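Cómo preparar un puesto de recogida de vasos y botellas con pinza robótica

Guía para encargados de cafetería y de comedor de empresa

Esta página recoge el procedimiento que seguimos en el comedor de Bindach para pasar de la recogida manual de mesas a un puesto compartido entre una persona y un brazo con pinza. Sirve para locales que mueven más de 1.000 envases por turno. Por debajo de esa cifra conviene empezar por el apartado 4, el del reparto de tareas, y dejar la compra del equipo para más adelante.

1. Antes de instalar nada

Hable con el equipo de sala antes de hablar con el proveedor. En Bindach se hizo al revés y se perdió casi todo octubre corrigiendo un plano que no contaba con el paso de los carros. Pida a cada persona del turno que anote qué retira, en qué orden y dónde lo deja. Con esas notas se decide qué parte del trabajo va al brazo y cuál se queda en manos de la plantilla.

Ponga por escrito, también antes, qué pasa con las horas que se liberan. En nuestro caso fueron 25 a la semana, y se acordó destinarlas a reposición y a la barra. El acuerdo está colgado en el vestuario.

2. La mesa de trabajo

Use un tablero blanco y liso, sin mantel. El brillo de las lámparas sobre el plástico transparente confunde a la cámara de la muñeca, así que hay que mover las luces o bajar su intensidad hasta que el contorno del envase se distinga en la pantalla. Retire bandejas, servilletas y cubiertos: de eso se sigue encargando una persona.

Deje hueco a los dos lados de cada envase. Los dedos de la pinza entran abiertos y necesitan sitio para cerrarse sin empujar lo que hay detrás. Cinco centímetros libres por lado bastan con los dedos flexibles que monta Kesel; con dedos rígidos hay que dejar más.

3. Enseñar los agarres

Empiece por la botella de plástico con tapón de rosca. Colóquela de pie, delante de los vasos de cartón, y lleve la pinza abierta hasta que la botella quede entre los dos dedos. Guarde esa posición como punto de partida. El cierre se hace por el cuerpo, a la altura de la etiqueta. El tapón no se toca.

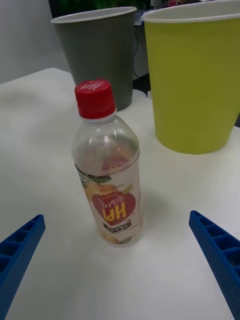 Elsie Sutcliffe escribe que en Warrier el agarre se aprendió en una tarde y que lo difícil vino después: a los compañeros de sala les habían dicho que solo tendrían que vigilar, y acabaron colocando envases para la máquina con el ritmo que marcaba la máquina. Pide que la guía diga quién puede pararla y cuándo.

Tiene razón, y lo hemos añadido al apartado 4.

Siga con los vasos. Los de cartón se deforman si se aprietan arriba, de modo que hay que bajar la fuerza y cerrar por debajo del borde. Si en la misma mesa hay vasos de tamaños distintos, grabe un agarre para cada uno. Repita la secuencia con el envase vacío y luego con un poco de líquido dentro - el peso cambia bastante la forma en que se inclina al levantarlo.

4. Reparto de tareas y mando del puesto

La persona que atiende el puesto puede pararlo en cualquier momento, sin pedir permiso y sin justificarlo en el parte. Tiene también el control de la velocidad. El encargado no la cambia desde la oficina.

Nadie pasa más de dos horas seguidas colocando envases. Es un trabajo más repetitivo que recoger mesas, y la plantilla lo notó desde la primera semana en las muñecas y en el aburrimiento. Con la rotación las quejas bajaron, aunque no desaparecieron: dos compañeras prefieren la sala y han pedido no entrar en el turno del brazo. Se les ha concedido.

5. Cierre del turno

Vacíe los cubos, pase un paño húmedo por el tablero y por los dedos de la pinza y revise que no queden restos pegados en los huecos. Apunte en el programa Rulus los envases que se han caído y el tipo de cada uno. Deje el brazo en posición de reposo y corte la corriente desde el interruptor de la pared.

La hoja de incidencias se lee en la reunión mensual, con el equipo de sala delante.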